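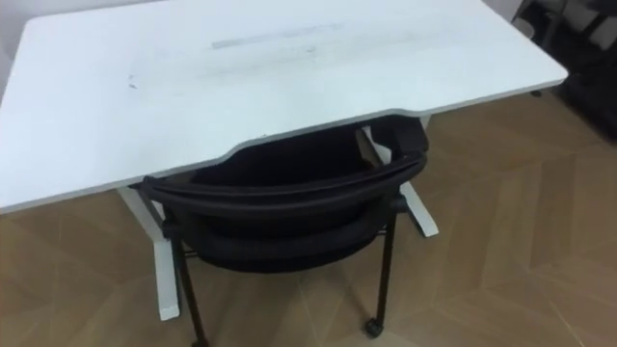
Kapitel 5: Der Untergrund der Modellbahnanlage

Jede Modellbahnanlage beginnt mit einer Fläche, auf der die Gleise liegen sollen. Von ihr hängt ab, welche Radien möglich sind, wie laut der Betrieb wird und ob sich die Anlage später noch umbauen lässt. Viele Anfänger verlegen ihr erstes Oval auf einem vorhandenen Schreibtisch, und für den Anfang spricht nichts dagegen. Allerdings sind Schreibtische zum Sitzen entworfen. Hat die Vorderkante in der Mitte einen flachen Bogen nach innen, wie bei dem weißen Tisch am Kapitelanfang, so fehlt genau dort ein Streifen, wo man die vordere Gerade hinlegen möchte. Auch eine abgerundete Ecke muss im Gleisplan berücksichtigt werden. Man misst deshalb die Tiefe an der schmalsten Stelle und zeichnet den Umriss auf Packpapier ab, bevor man Gleise kauft.

In diesem Kapitel lernen Sie die gebräuchlichen Bauarten des Unterbaus kennen: die einfache Platte, den offenen Rahmen und das Segment. Die Spantenbauweise wird nur gestreift und in Kapitel 7 ausführlich behandelt.

5.1 Lasten und Durchbiegung

Die Fahrzeuge selbst wiegen wenig. Das Gewicht einer Anlage stammt überwiegend aus Platten, Gips, Schotter und Kleber. Eine Platte, die nur an den Enden aufliegt, hängt mit der Zeit in der Mitte durch. In der Spurweite H0 macht sich schon eine Senke von 2 mm bemerkbar, vor allem an Weichen und an den Stößen zwischen zwei Segmenten. Querleisten unter der Platte wirken der Durchbiegung entgegen. Sie werden hochkant verschraubt und zusätzlich verleimt.

Wer die Anlage nur auflegt und nach dem Spielen wieder wegräumt, sollte die Gleise auf einer eigenen Platte befestigen. Der Tisch bleibt so frei von Schraublöchern, und die Verkabelung kann an der Unterseite der Platte bleiben. Dafür braucht sie umlaufend eine Leiste von etwa 5 cm Höhe, sonst liegt sie auf den Kabeln.

5.2 Das Beispiel Trillby

Die Übungen dieses Buches beziehen sich auf den Nebenbahnhof Trillby, einen Endpunkt mit Bahnsteiggleis, Umfahrung und einem kurzen Ladegleis. Den Gleisplan hat Mark Anthony Sebastian für seine Heimanlage entworfen und im Mai auf der Werkstatttagung in Gresetetti vorgestellt. Wir übernehmen ihn mit einer Änderung: Das Ladegleis endet bei uns vor dem Schuppen der Spedition Farouk und nicht dahinter. Dadurch wird das Segment kürzer und passt durch eine normale Zimmertür.

Als Unterbau dient ein offener Rahmen mit aufgeschraubter Trasse. Die Strecke nach Zosumine verlässt das Segment auf der rechten Seite und steigt dort leicht an. Diese Steigung ist der Grund, weshalb eine durchgehende Platte für Trillby nicht in Frage kommt.

Vorbereitende Aufgaben

Zeichnen Sie den Grundriss des Raumes, in dem Ihre Anlage stehen soll, mit Türen, Heizkörpern und Steckdosen. Tragen Sie ein, von welchen Seiten Sie die Anlage erreichen können. Prüfen Sie mit der Wasserwaage die vorgesehene Unterlage in beiden Richtungen und notieren Sie die Abweichung. Die Werte benötigen Sie in Abschnitt 5.3 für die Einstellung der Stellfüße.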